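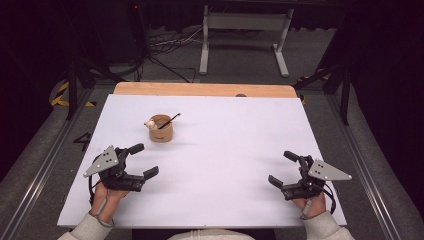 Progress report to the Umton Fund
Project: The Last Reel at the Plusodine (feature documentary)
Submitted by Pranow Films, October

Where we are

We have a rough cut! It runs 100 minutes, it has a beginning and an end, and we watched it all the way through twice without anyone reaching for the pause button. When we wrote to you in the spring we had a pile of interviews and a building with the power shut off. The film is now recognizably the one we pitched to you, with one large change that we explain further down.

For anyone at the Fund reading about us for the first time, the Plusodine was the only movie house in Sowerby. It opened as a vaudeville stage, switched to pictures, and closed when the second projector gave out and the owners could not pay to replace it. Our film follows the people who worked there and the people who went every Friday night for most of their lives, and it asks what a town talks about once it stops watching the same thing in the same room.

Interviews

All 30 interviews are done. We planned for fewer, but people kept sending us to their neighbors, and we are very glad they did. The best of the late ones is with a former usher who can still recite the fire exit speech, including the joke that management asked her to drop. She gives the film its opening, and her voice comes back at the end over the empty lobby.

Two people asked us to take out parts of what they said, and we have done that. The signed releases are all in, apart from one for an audio-only contributor who has moved out of state. We have a working address and expect the form back before the picture is locked.

Archive material

The Sowerby library turned over 200 photographs for scanning, many of them in envelopes that had clearly not been opened in decades. We also found the house manager's programming ledgers, which list every title, the gate and the weather (he blamed the weather for a lot). You can trace a whole history of American moviegoing through those pages – the double bills, the Saturday serials, the one brave month of foreign films, the long slide into second-run comedies. We have cut a four-minute sequence from the ledgers alone, with no narration, only page turns and the sound of the lobby heater. It was meant as a placeholder. Test viewers liked it so much that it is staying.

Music and clip rights took more time than anything else this period. We dropped two studio clips that would have eaten the whole clearance budget and built those passages around people describing the scenes from memory. Their versions disagree with each other wildly, and the film is funnier and sadder for it.
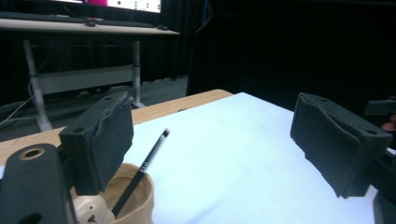 White paper on the wooden table.

The change in structure

Our original outline went year by year. It was tidy, and in the edit it was dull. By the middle of the first assembly every section felt like the one before, with a new manager and a new marquee. So we took it apart and rebuilt it around a single evening at the theater, from the doors opening at 6:30 to the last person sweeping under the seats. Each part of the evening pulls in stories from different decades. The ticket window holds the early years and the arguments over prices. The balcony holds the teenagers, and also the harder material about who was made to sit up there and who was not. We were nervous about where to place that section, and we have given it more room than the outline did. The two women who speak in it have seen the cut and talked it over with us at length.

We think this is a much stronger film. It does mean that some of the dates in the treatment you approved no longer appear on screen, and we would be happy to send a revised treatment if that helps with your records.

Test screenings

We showed the cut five times in the Sowerby grange hall, on folding chairs, to mixed groups. The notes were generous and very direct. The middle sags after the concession stand chapter, and we agree. Several people could not tell the two projectionists apart by voice, so we are adding name captions on their second appearance as well as their first. A high school group wanted more about how a changeover works, and we have an unused interview that explains it beautifully. That goes back in.

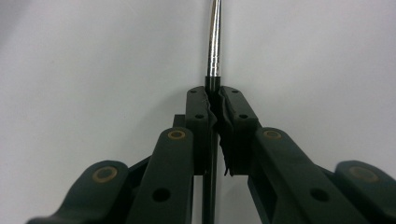

Titles and chapter cards are the part of the finishing work that has moved fastest. There will be one card for each stage of the evening, with very little type on it, held long enough to read twice. We had been trying marquee lettering in reds and golds, and it looked like every other film about an old theater. The new cards are bright polished metal in the upper part and matte black below, against a plain pale gray-white. Each letter starts shiny at the top and goes flat black as it comes down. It reads well on a laptop and on the big sheet in the grange hall, and the whole team is pleased with it.

Budget

Spending is on plan overall. Clearances came in under the revised line, and travel went over by the cost of one extra trip to record the usher. We have moved the difference across from contingency and marked it in the attached sheet. The sound mix is not yet paid for. The quote we have holds through December.

Next steps

Trim the middle chapters and restore the changeover interview. Lock picture. Color and sound mix after that, then captions and the described-audio track, which we would like to record with a Sowerby voice if we can find the right one. The hometown premiere will be in the grange hall, and we are still hoping to get one showing inside the Plusodine itself. The building's owner has said yes in principle. We are waiting to hear from the fire marshal about the number of seats.

We would love to have someone from the Fund there. A viewing link to the rough cut is on its way in a separate message, and notes of any length are welcome.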